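Worari Hall > Makers' Market > Stallholder Notes > Fabric and sewing stalls

Stall safety checklist, with my comments
17 August 2018

Hi all! I did the walk-through of the fabric and sewing end of the hall this morning and I've scribbled my thoughts under each item, so please read the bits after the ticks as well (that's where all the good stuff is).

1. Aisles clear and wide enough for a pram or wheelchair: OK
Much better than last time. The Wragg stall had tubs poking out past the table legs, but they were shifted while I stood there chatting.

2. Power boards and leads: NEEDS WORK
Two boards by the kitchen door were plugged into each other. Please don't! One board per wall socket, and tape your lead down where people walk. The tag on the Fetgate steam iron has run out, so it's off until it's been tested.

3. Irons and pressing: OK, mostly
Irons go on the back bench, never on the front table where little hands can reach. I'd love everyone to get into the habit of switching off at the wall before popping out for a cuppa.

4. Pins, needles, blades: NEEDS WORK
I found pins in the carpet again, and I found them with my sandal, so I'm a bit cranky about it. Magnet dishes for pins, please, and rotary cutters closed every single time you put them down, even if it's only for a second.

5. Cloths and loose fabric on tables: SEE COMMENT
Anything hanging over the front at knee height gets caught on bags and pram handles, and then the whole display comes down on somebody's foot. Keep your fabric up on the tabletop, or clip it underneath if you really want the drape.
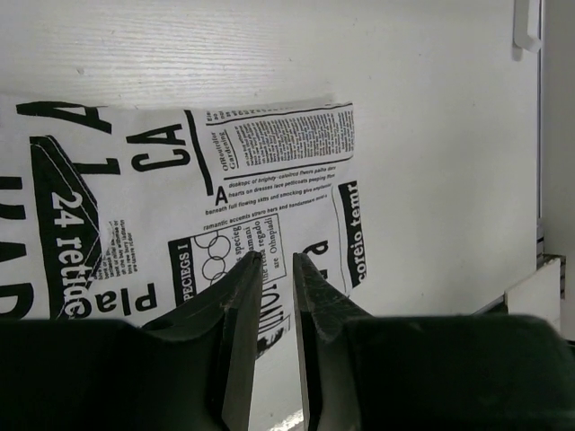
Nélida Gaete wrote back that clips are fine on the trestles but they slide straight off the thick round tables, and could we have non-slip matting for those instead? She'd also like the rule to cover the sides of the tables as well as the front, as her corner spot cops the traffic both ways.

Fair enough on both counts! I've changed the wording to "any side facing an aisle", and I'll bring a roll of the Wastlow matting from home to see how it goes.

6. Shelving and stands: OK
I gave them all a good wobble. The tall one near the stage is now tied back to the rail.

7. Extinguisher and fire blanket: OK
Both in place, both in date. Someone had hung a colourful apron over the extinguisher, very pretty, but it's been moved.

8. First aid kit: NEEDS WORK
Down to 2 bandaids and no tweezers. I'll restock it before October.

9. Exits: OK
All 6 doors open from inside without a key. The side one sticks, so give it your hip.

Send me a note when your items are fixed and I'll come and tick them off.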